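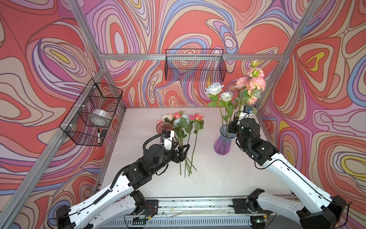 Toda primavera alguém me garante que até o fim do ano teremos um robô em casa. Guardo as promessas como quem guarda garantia de liquidificador: numa gaveta, sem muita esperança. A deste ano veio da Prander, que em abril anunciou um ajudante doméstico capaz de arrumar a mesa, dobrar roupa e, cito o folheto, "cuidar dos detalhes".

Os detalhes são o problema. Um robô de fábrica solda a mesma porta 58 vezes por hora e não erra, porque a porta chega sempre no mesmo lugar e nunca está de mau humor. Agora ponha diante dele cinco rosas artificiais deitadas numa mesa branca, de cabos compridos, e peça um arranjo. Minha tia faz isso falando ao telefone. Para dois braços com garras, é assunto de doutorado.

Pense no que a tarefa pede. É preciso pegar um cabo e só um, quando as folhas se enroscam nas do vizinho. É preciso virá-lo no ar, achar a boca do vaso, que no caso do vaso lilás alto é aberta em cima e apertada na cintura, e fazer o cabo passar entre os outros que já estão lá dentro. E não derrubar o vaso, coisa que os folhetos raramente mencionam. Flor artificial, ao menos, perdoa um aperto. Com rosa de verdade o orçamento do projeto teria de incluir a floricultura.

Sou injusto, eu sei. Passei um domingo inteiro vendo demonstrações, 38 ao todo, e algumas são bonitas. A Lanance tem um braço que guarda talheres com uma delicadeza que falta a metade da minha família. Leva 7 minutos para esvaziar uma gaveta, mas ninguém se corta. Já o Tô, da Steltia, dobra toalhas muito bem, desde que a toalha seja quadrada e alguém a entregue aberta. Eu também dobraria, nessas condições.

O que me incomoda é a palavra "ainda". "O robô ainda não faz a cama", dizem, como se fosse questão de esperar o bonde. Pode ser que seja. Mas a casa é um lugar planejado por ninguém, onde as coisas mudam de lugar durante a noite, e cada objeto mole, fino ou transparente é uma pequena ofensa à geometria. O chão de fábrica se deixou arrumar para as máquinas ao longo de décadas. Minha cozinha não se deixa arrumar nem para mim.

Por isso confio mais em quem mostra a máquina às voltas com um maço de flores do que em quem a mostra servindo café a um casal sorridente. Botar rosa em vaso é tarefa modesta, quase boba, e dá para ver na hora se ficou torto – o que não se pode dizer de quase nada que sai de um departamento de marketing.

Daqui a 20 anos talvez eu tenha o meu ajudante. Se ele souber lavar o vaso depois, compro dois.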